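Cómo escribir una reseña de un libro de historia militar

Yurani Restrepo

Una reseña de historia militar para un boletín o una revista de aficionados suele tener entre una y dos páginas. El lector quiere saber de qué trata el libro, si está bien documentado y si le conviene comprarlo. Los pasos siguientes son los que usamos en el boletín Kenar con los reseñadores nuevos.

1. Anote la ficha antes de leer

Copie de la página de créditos el título completo, el autor, la editorial, el año, el número de páginas, el ISBN y el precio. Indique también si hay mapas, fotografías, gráficos, apéndices e índice onomástico. En una traducción añada el nombre del traductor y el año de la edición original. No tome estos datos de una tienda en línea: a menudo corresponden a otra edición.

2. Lea primero el prólogo y la bibliografía

En el prólogo el autor suele decir qué pretende demostrar. Escriba esa tesis en una sola frase y guárdela. En la bibliografía mire qué archivos consultó y en qué idiomas. Un estudio sobre el frente de los Cárpatos que solo cita fuentes en inglés puede ser útil, pero hay que decirlo.

3. Tome notas con número de página

Use fichas o un cuaderno, como prefiera. Cada nota lleva la página al principio. Con 80 notas hay material de sobra para un libro de 651 páginas; si tiene muchas más, está resumiendo. Marque con una cruz las afirmaciones que le sorprendan y con un círculo los errores.

4. Compruebe los mapas

Elija 3 operaciones descritas en el texto e intente seguirlas en los mapas del libro. Fíjese en si aparecen los pueblos y ríos que se nombran, si hay escala y si las unidades llevan fecha. Es el defecto más frecuente en el género y el que más molesta al lector.

5. Contraste los datos dudosos

Las cifras de bajas, los calibres y los órdenes de batalla se copian de un libro a otro con los mismos errores. Busque al menos una segunda fuente. Si no la encuentra, escriba que no pudo verificarlo. Li-hua Tse, que revisa nuestros textos, devuelve toda reseña que acuse de un error sin dar página y fuente.

6. Redacte en este orden

Primero la ficha. Después una frase sobre el autor y sus obras anteriores. Luego el tema y la tesis, en un párrafo. Siguen dos o tres párrafos de valoración: fuentes, argumento, estilo, mapas. Al final, a quién le sirve el libro. No cuente la guerra entera; el lector del boletín ya conoce las fechas principales.

Las citas textuales deben ser cortas, de dos líneas como máximo, y siempre con la página entre paréntesis.

7. Deje reposar el texto y guarde una copia

Espere 7 días antes de la última lectura. Léala en voz alta y quite los adjetivos repetidos: «magistral», «imprescindible» y «definitivo» casi nunca hacen falta. Guarde el archivo en dos sitios distintos, con el apellido del autor y el año en el nombre.

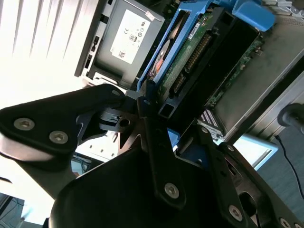 Interior de una torre de ordenador, con las bahías de unidades a la vista.

8. Envíe la reseña

Mándela en un documento de texto sin formato especial, con cursiva solo en los títulos. Incluya su nombre como quiere que aparezca y una línea de presentación. Si la editorial le regaló el ejemplar, indíquelo al pie. Las reseñas que lleguen después del cierre de enero pasan al número siguiente.

Para reseñas de obras en varios tomos, haga una ficha por tomo y una sola valoración conjunta, salvo que los tomos tengan autores distintos.

Última revisión: miércoles, 6 de diciembre de 2023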